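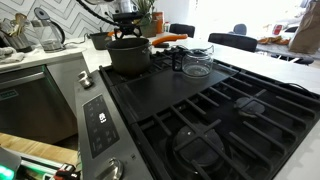 Gripper open over the pot, glass carafe beside it on the griddle.

Why does my pot-grasp success drop when a glass carafe is next to the pot?

Posted by Xolani Shabalala, Tue 25 July

I'm trying to reproduce the clutter result from the Tallness report on kitchen manipulation. Their claim is that a policy trained on demonstrations with one object on the stove holds up when a second object is added, as long as the demos cover enough starting positions for the arm. I have 500 demos of lifting a pot by the rim, all recorded in one kitchen. With the pot alone I get good results. With an empty glass carafe to the right of the pot, the arm lines up over the pot and then hesitates, or it closes early and misses the rim. I ran 40 trials of each.

Swapping the carafe for a metal canister mostly fixes it, so I don't think clutter by itself is the problem. The pot is dark gray and matte, and the griddle and grates are black, if that matters. Has anyone else seen this? I would like to avoid recording another 2000 demos.

Tumaini Nyaga

We saw the same thing at Nemcombe. Two separate things were going on, and you should test them one at a time.

First, depth. If your policy takes depth as an input, look at the raw depth around the carafe. Ours had holes where the glass was, and in some places it returned the distance of whatever stood behind it. The holes changed shape as the arm came down. Run your trials again with color only. If the hesitation goes away, you have your answer.

Second, contrast. A dark pot over a black cooktop gives the policy very little edge to work with, so it may have learned to use the brightest thing near the pot as a landmark. In your single-object demos that was probably a reflection or part of the counter. Now it's the glass. Put a light-colored towel behind the pot with the burners off and see whether the grasp point moves.

You don't need 2000 more. We added 100 demos with glass placed on different sides of the pot and mixed them in at a higher sampling weight. That closed most of the gap. Keep the carafe out of your test positions when you record, or the comparison with the report won't mean much.

Also, 40 trials is thin for a small difference. Fine for a big one.

plarosen_user

is your camera calibration ok? mine was off after I moved the arm and it missed everything to one side

Mthembu

Check whether the report used any transparent objects. I only remember mugs and cans. If there was no glass in their set then you aren't really failing to reproduce it, you're testing something they didn't.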